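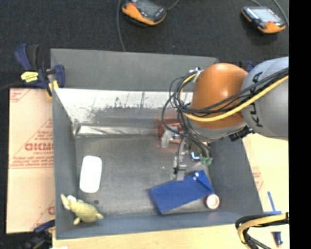
Damasceno Zine and Games Fair: progress report to the Ustano Arts Fund, May 2024

We're thrilled with how the bookings are going! All 19 artist tables are taken, and 166 people have signed up for the drawing workshops (the inking one filled first). Your grant has paid the hall deposit and $2856 in artist fees.

Daiane Bastos has finished the poster and it's a beauty, full of colour. Skistar will run the board game corner on both days.

Still to do: the sound system quote, and four more helpers for the door. We'll send final costs in June.

Search this site Go

Recent items
Nokitz trivia night wrap-up
Call for short comics

Comments
Marg: Is the inking workshop okay for teens?
Tobes: Got my table, can't wait!!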